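El coro de los jueves estrena repertorio

Pues sí, ya tenemos programa de primavera, ¡y vaya programa! Después de un invierno entero dándole vueltas a las mismas cuatro canciones (muy bonitas, pero el tenor segundo ya las tarareaba dormido), el grupo vocal Luditz se mete de lleno en la polifonía a cappella, con piezas renacentistas, un par de habaneras y una nana báltica que a mí me tiene completamente enganchada desde el primer ensayo.

La nana la trajo Edgars Rimkutė, que se unió a los bajos en octubre y que apareció con la partitura copiada a mano, la letra escrita debajo tal como suena y una paciencia infinita para corregirnos las vocales. Son 19 compases nada más. Parece poca cosa hasta que entran las contraltos en el séptimo, con esa segunda menor que se queda colgando encima de las sopranos, y entonces se te pone la piel de gallina. La primera vez que nos salió entera nos quedamos todos callados un rato, y luego nos pusimos a aplaudirnos a nosotros mismos, que tampoco está mal de vez en cuando.

El renacimiento ha costado más. Quien venga de cantar canción popular sabe lo que es: en una habanera te apoyas en la melodía y te dejas llevar, y en un villancico a cuatro voces cada cuerda va por su lado, entra cuando le toca y nadie te espera. Hemos dedicado varios ensayos solo a las entradas, sin texto, con la sílaba «nu», contando en voz baja. También hemos probado a sentarnos mezclados, cada cual con alguien de otra cuerda a los dos lados. Os lo recomiendo muchísimo si cantáis en grupo. Los primeros diez minutos son un desastre, te pierdes, te pegas a la voz del vecino, te ríes, y de pronto empiezas a oír el acorde completo desde dentro.
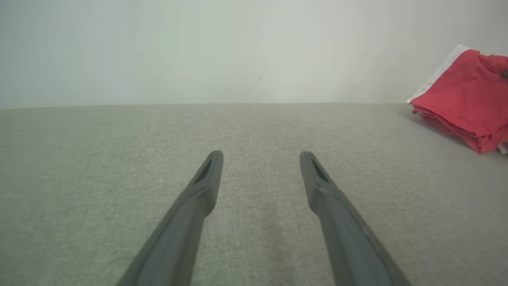 Edgars insiste en que todavía respiramos demasiado juntos, que en las frases largas de la nana hay que repartirse el aire y que, si se oye un hueco antes de la última estrofa, la canción se despierta en vez de dormirse. Tiene toda la razón. Desde entonces llevamos las respiraciones marcadas a lápiz, con una comita distinta para cada uno, y el final suena larguísimo, casi como un órgano de los pequeños.

Otra novedad que me hace mucha ilusión: el concierto será en la sala Wuvgate, la antigua lonja de paños. El techo es de madera y la acústica tiene justo la cola que pide este repertorio, suficiente para envolver y sin emborronar las consonantes. Caben casi 200 personas, así que traed a la familia, a los vecinos y a ese cuñado que dice que la música antigua le aburre (las habaneras van en la segunda parte, para él). Empezamos a las 8 de la tarde y cantaremos sin micrófonos.

Antes haremos un ensayo abierto. Podéis entrar, sentaros entre nosotros y pedir una carpeta para seguir las partituras. En el descanso habrá café y, si Mockus abre el obrador a tiempo, también sus bollos de cardamomo, que desaparecen a una velocidad que da miedo.

Y una petición para las cuerdas graves: andamos cortos de barítonos. No hace falta saber solfeo, se aprende mucho de oído y pasamos grabaciones de cada voz por separado para practicar en casa o en el coche. Basta con venir un jueves con ganas y una botella de agua. La prueba consiste en cantar una escala y un trocito de algo que os guste; la última persona que la hizo nos cantó la sintonía de unos dibujos animados y ahora es de las que mejor afinan.

Las partituras nuevas están ya en la carpeta del armario del fondo. Acordaos de traer lápiz y de repasar los compases 8 a 14 de la nana, sobre todo las sopranos.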